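Work table and items check, Altetti unit, room 12
Date: 1/6/23

1. Table surface clean and undamaged
Pass, with a comment. The grain pattern makes fine scratches hard to spot, and glare makes it worse. One tiny dark speck noted. The last sheet said "as new", which I would not sign. 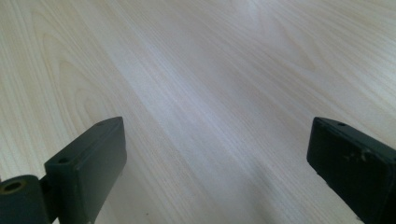

Item 1. Pale wood-grain top, speck near the bottom, a little left of centre.

2. Table stable, no rocking
Pass. Pushed at each corner. Clustar's sheet claims a load of 3,000 but gives no unit, so I have left that box blank.

3. Corners and edges safe
Pass. Corners are rounded. Ran a hand along the underside, no splinters.

4. Tape and residue removed
Fail. Short piece of dark tape still at the left edge. Marked "done" in December. Done by whom?

5. Wire basket fit for use
Pass for now. Empty when checked. Look for loose mesh ends again next time, as "no sharp points" was ticked last time without any sign that anyone had felt for them.

6. Packaged goods stored properly
Query. Long box marked PLASTIC and 100 left out on the table. If it has a cutting strip it belongs in the drawer. 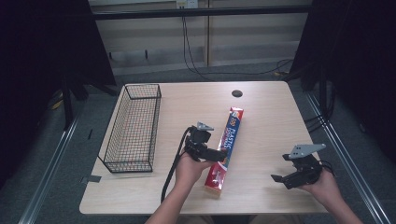

Items 4 to 6. Black wire basket, tape at the table edge, long box lying diagonally.

7. Floor around table
Carpet flat, no lifted seams found.

Overall: not cleared. Recheck items 4 and 6.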